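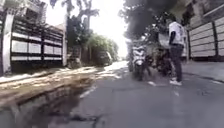
図1 固定カメラの視野の例。門扉と白飛びした空、路上にバイク二台と人物一名。

第6回 誤停止はなぜ「安全側」で済まないのか

今回は配送ロボットStirkemenの失敗を扱う。歩道のない住宅街を低速で走り、障害物を見たら止まる。仕様書ではこれを安全と呼ぶ。止まったまま動かない場合も、仕様書の上ではやはり安全である。

事例:11月の試験走行で、Stirkemenは日なたと木陰の境目に差しかかるたびに停止した。停止は111回、うち本物の障害物が相手だったのは6回。残りは路面のまだら模様やひび割れに敬意を表したものと思われる。最後は道の中ほどで40分動かず、後続車の運転手が降りてきて説教をした。音声認識は積んでいない。

対応にあたったJanaína Pradoは、停止のしきい値を緩めた。翌日の停止は激減し、報告書には「改善」と書かれた。同じ日、日陰に停めてあったバイクの前輪に接触したことは、別紙に書かれた。

原因の整理
・露出が空に引っぱられ、木陰の階調がつぶれていた。
・しきい値が一つしかなく、影とバイクを同じつまみで調整していた。
・評価が停止回数だけで、見落としを数える欄がなかった。欄がなければゼロ件である。

図1に戻る。空は真っ白、奥の車は木陰で小さくぼやけている。人物の頭も背後の葉に溶けこんで、顔の向きは読みにくい。白い上着だけを手がかりにした検出器が、黒い服の人の前でどうふるまうかは各自想像すること。

課題(次回提出)
1. 図1の中で、誤停止を招きそうな箇所と、見落としそうな対象を二つずつ挙げよ。
2. しきい値を変えずに、事例の停止回数を減らす方法を述べよ。「晴れの日は走らせない」は昨年Arlindo Fagundesが提出済みなので不可。

参考:Tainá Medeirosの事故報告(別紙のほうを読むこと)。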